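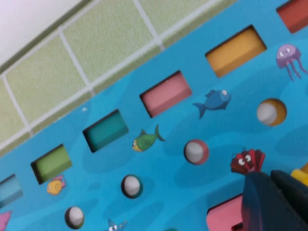 # Chapter 5: Making a Puzzle Game People Finish

Welcome back! If you made it through the last chapter, you've got a little grid on your phone screen and tiles that swap places when you drag them. Maybe they even make a noise. That's a real milestone, so go show somebody before you read on (I'll wait).

Now comes the part I like best, and also the part I got badly wrong the first time. We're going to talk about difficulty -- how hard each level should be, how you can tell, and what to do when your testers put the phone down and start asking about lunch.

## My own mess, for your benefit

My first puzzle game was called Otham. You slid colored tiles around a small grid until every row matched, and I was so proud of it! I had 520 levels in there. I wrote a little script that shuffled the tiles and spat out a new level every time I hit a key, and I kept hitting the key because it felt like work.

Players quit around level 5. I looked at the play logs every morning with my coffee, and every morning it was the same story. They'd breeze through the first few, hit a wall, try it a couple of times, and never come back. All those hundreds of levels past the wall might as well have stayed on my hard drive.

The trouble was that level 5 needed a trick I'd never taught. You had to park one tile out of the way in a corner, fix the rest of the row, and then bring the parked tile back. I knew the trick so well that I'd forgotten it was one. My players had only ever seen levels where you pushed things straight to where they belonged.

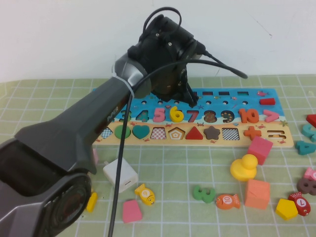 So I went back and added two levels before it. In the first one, the corner was the only empty space on the grid, so you pretty much had to park a tile there, even by accident. In the second, you had a choice of spaces, but only the corner worked. By the time people reached the old wall, most of them went right through it. Same level, same tiles, same timer!

I've used that pattern ever since, and we'll be using it for the rest of this book. I call it **force, then offer**:

- **Force:** build a level where the new move is the only move.
- **Offer:** build a level where the new move is one of several, and the others fail quickly and kindly.

"Kindly" matters a lot here, by the way. If a wrong guess costs your player a whole minute of careful sliding, they'll be mad at you, and they'll be right. Give them an undo button. Give them unlimited undos, if you can stand it. I held out on this for years (I thought it was cheating, for some reason) and I was just being stubborn.

## Two kinds of hard

Before we open the project, I want you to have two terms in your pocket.

A level is **deep** when you have to think several moves ahead. A level is **wide** when there are lots of possible moves at every turn and most of them look fine. Deep levels make people stare. Wide levels make people poke at things. You can mix them, but a level that's very deep *and* very wide is usually just tiring, and on a phone screen it's worse, because folks are playing in line at the store.

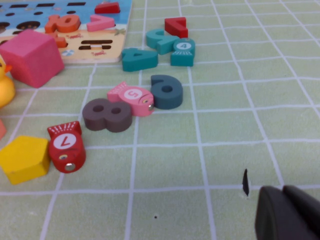 In Prirnositz, the game we're building together, I've kept the early levels narrow and shallow, then let them get wide first and deep later. Wide is friendlier to beginners. Even a random poke moves something, and moving something feels good. You may find your own game wants it the other way around, and that's fine -- try both on a friend and watch their thumbs.

## What you'll need

Open the project folder from Chapter 4 and make a copy of it. Please do make the copy! We'll be changing the level file by hand, and a missing comma can stop the whole thing from loading. Once you've got your copy, find `levels.txt` and scroll down to the second level. It should look pretty bare, with one blocked square and a target row along the top.

Play it through once, slowly, and write down every move you make, including the dumb ones. We'll use that list in the first exercise.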